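Araújo flooring plant to add second shift in January

August 26, 2025

Flooring maker Araújo will add a second shift at its plank mill in January and hire 36 people to staff it, the company said in a notice to employees.

The mill now employs 183 people and runs one shift. Plant manager Yesenia Taipe said orders for light wood planks have grown faster than the finishing line can handle, and that customers are waiting too long.

"We have the saws and we have the dryers," Taipe said. "What we don't have is enough hours in the day on the finishing side."

Most of the new jobs will be in sanding, sorting and packing. Four will be in maintenance. Applications open next month, and people who live in the county will be interviewed first.

Demand has shifted toward boards that show their knots and grain, according to Zuleica Guimarães, who buys flooring for the retailer Hadeck. Five years ago her stores sent such boards back – now they sell out before the plain ones.

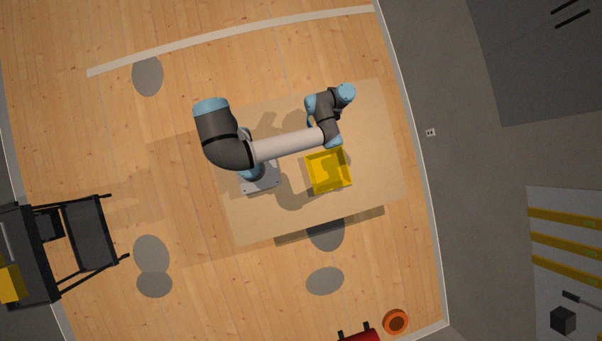 Truck traffic

Neighbors on Wokel Road have asked the town how many more trucks to expect. The company's filing lists 3317 truck trips a year under the current schedule. It does not give a figure for the two-shift schedule, and the town planning office has asked for one.

Taipe said no trucks will load after 9 p.m. and that the late shift will work with the yard doors closed. Noise readings will be taken at the property line during the first month.

The planning office will review the traffic numbers before the new shift begins. A public meeting will be held at the Ivus Street library, and written comments can be left at the front desk there until the end of the review.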